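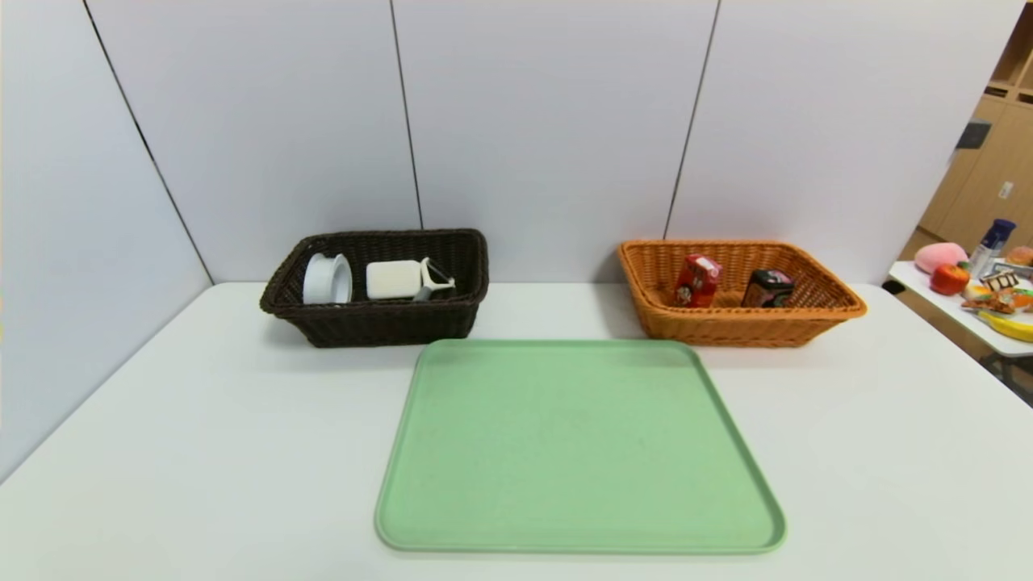 Marton council votes to keep its lost property, for now

The town of Marton will hang on to its lost property for another year, after a council meeting that ran until 10:40 p.m. and at one point turned on the legal status of a single ski.

Under the old rule, anything handed in at the library, the pool or the bus depot was kept for 40 days and then sold, donated or thrown out. In practice it was kept in the basement of the Vimonside library, where the backlog has reached 1,296 items. Of those, 437 are umbrellas.

"We are a town that gets very little rain," said Lorna Cruzado, who runs the library's front desk and has asked for her basement back every January since she started.

Councilman Braulio Manríquez had proposed clearing the lot in one public sale. Residents objected, mostly on the grounds that their own things might be in there. Asked why they hadn't come to look, several said parking was difficult.

Florante Ignacio told the meeting he had been missing a trombone mouthpiece for years and would consider a sale "hasty." Imelda Layug wanted to know whether a person could buy back her own coat at a discount. The town attorney said he would have to look into it.

The plan that passed, by 3 votes, gives owners until next January to make a claim. Local storage firm Sakwood will take the larger pieces, including two strollers, a birdbath and the ski, at a rate the council described as reasonable and Sakwood described as a favor. Dentures will be handled separately.

Jarrah Katene, who voted against, said the town was paying rent on other people's forgetfulness. He then left without his reading glasses – they were logged the next morning and may be collected from the front desk during opening hours.

Claim forms are available at the library and at the Hadgu Street bus depot. Bring proof of ownership, or at least a convincing description.

Contact the newsroom | © Marton local news, all rights reserved | Back to top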